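Morik are a four-piece noise-pop band, and this page answers the questions that land in our inbox most. Keep them coming - we love getting mail!

## Who plays what?

Ayten Baysal sings and plays the organ. Thulani Hlongwane is on bass, Saadet Çetinkaya drums, and Bülent Başaran plays a guitar with five strings (the sixth kept snapping, so he rewrote the parts).

## Where do I start?

With *Druvidside*, the second album! Side two is the loudest, sweetest thing they ever put on tape, and the last song has Saadet hitting a filing cabinet.

## Can I still get the first single?

We pressed 100 copies of "Trostia" and they're gone. Used ones do turn up, so check that the label is yellow. The white ones are test pressings, and if you find one, please write to us.

## Are there live recordings?

Yes, and they're wild. The December show has a nine-minute "Ekinci" with the whole room yelling the chorus. It's in the downloads section, free.
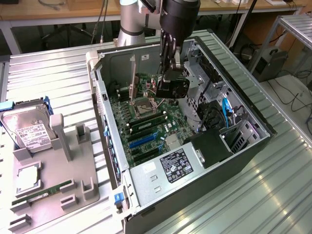
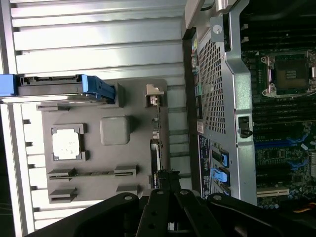
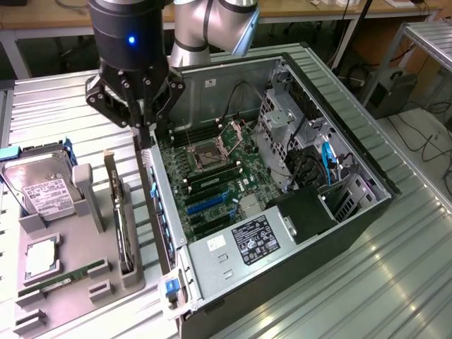 ## Do you take fan art and zine pieces?

Please! Send them to Obaidul Nanayakkara by Wednesday for the next issue - drawings, reviews, tour diaries, whatever you've got. Black and white prints best.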